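About us

Gralleck looks after bedrooms. More precisely, we look after the linen, beds and floors of small hotels, guest houses and student residences, and we have been at it long enough that several of our people can tell you which guest house has the awkward third-floor landing without looking it up. We have 89 staff, one laundry, four vans and, for the past few years, robots.

The robots came in through the laundry. Alois Brunner, who runs the wash floor, wanted something to lift wet sheets out of the big drums so his team could stop doing it with their shoulders. The first machine was slow and rather fussy about towels, but it worked, and the sore backs got fewer. After that people began stopping Alois in the corridor with ideas of their own (some of them very good, and one involving the canteen).

Zisa is the project that grew out of those conversations. It brings robotic hands into the room itself, to help with the part of the job that everybody who has done it remembers: bending, pulling, tucking, going round to the other side and doing it all again. We started with sheets and we are still mostly on sheets. Fabric is hard! It folds in on itself, it slides, and no two beds are pushed against the wall in quite the same way. 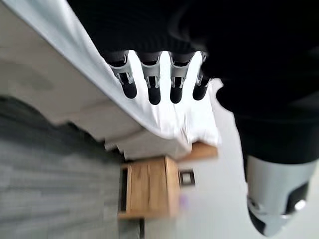

Inese Tamošiūnaitė leads the Zisa team, and she cleaned rooms for us before that. So did most of the people she works with. We pay for the training, we keep the hourly rate from dropping while someone is learning, and anyone who tries it and would sooner go back to rooms can go back to rooms. Laine Grigaitė did exactly that last February and now teaches new starters, which she loves, and they seem to love it too.

What has changed for the rest of us? Shifts start later, at eight. There is more time per room, and we have held on to that extra time on purpose. Housekeepers notice things — a dripping tap, a loose rail, a guest who could do with another blanket — and they can only notice them if they aren't running. There is also more talking. Every team has an hour a week with the Zisa people to say what got in the way, and a robot that gets in the way comes out of that building until it's sorted.

Some things we haven't cracked. Bunk beds, mainly. Narrow stairs. Charging takes up a cupboard that used to hold the spare pillows, and Algirdas Ramanauskas in stores would like it back.

We serve 153 properties and make up more than 1,610 beds in a normal week. Our office and laundry are in the old Farnudus building, next to the Stankevičius bakery, and visitors are welcome on weekday mornings. Ring the side bell, as the front one sticks.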